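Noven
Equipos para la enseñanza de acupuntura y terapias manuales

Inicio > Aulas de práctica > Camillas > Camilla Roussel 272

Camilla de prácticas Roussel 272

Referencia: 272-A
Disponibilidad: bajo pedido, entrega desde abril

La Roussel 272 es una camilla plegable pensada para las escuelas de acupuntura donde muchos alumnos trabajan en la misma sala y cambian de puesto varias veces por la mañana. La fabricamos en nuestro taller de Plerkbridge y la vendemos solamente a centros de formación, clínicas universitarias y profesores autónomos.

El modelo anterior era bueno, pero los alumnos de menor estatura tenían dificultad para llegar a los puntos de la espalda sin apoyarse en el paciente. Por este motivo hemos bajado la altura mínima y hemos redondeado las esquinas de la cabecera. El apoyo facial se regula con una sola mano y se puede retirar para las prácticas en posición lateral.

Características

Carga máxima de trabajo: 200 kg
Anchura: 72 cm
Patas regulables en ocho posiciones
Tapizado sin costuras en la zona central, resistente a los desinfectantes de uso clínico
Apoyo facial y dos reposabrazos incluidos
Bolsa de transporte con ruedas (opcional)

Uso en el aula

Recomendamos dejar un pasillo de 100 cm entre una camilla y otra, para que el profesor pueda pasar con el carro de material. El contenedor de agujas usadas no se debe colgar de la camilla. Para este fin existe el soporte de pared Honcombe, que se pide aparte.

La profesora Joana Carrilho, que utiliza la Roussel 272 con sus grupos de segundo curso, nos escribió lo siguiente: «Los alumnos la abren solos desde el primer día y la altura se cambia rápido. Me gustaría una bolsa un poco más ligera».

Limpieza y mantenimiento

Limpiar el tapizado después de cada paciente con un paño húmedo y desinfectante sin lejía. Una vez al trimestre conviene revisar los tornillos de las patas y los cables de tensión. 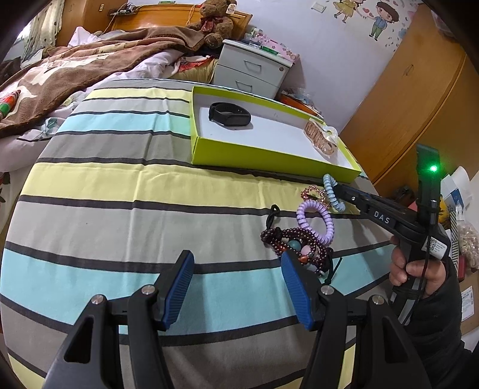 CATEGORÍA: AULAS DE PRÁCTICA

Pedidos para escuelas

El precio por unidad baja a partir de 40 camillas. Para cantidades menores aplicamos la tarifa normal, con transporte incluido en la península. Las fundas y los recambios del apoyo facial se pueden añadir al mismo pedido.

La garantía cubre la estructura durante cinco años y el tapizado durante dos. No cubre los cortes ni las manchas de aceite de moxa.

Para presupuestos y visitas al taller, pregunte por Horácio Matos en el departamento de escuelas, de 9:00 a 14:00.

Productos relacionados: soporte de pared Honcombe, taburete Roussel con ruedas, funda de algodón para apoyo facial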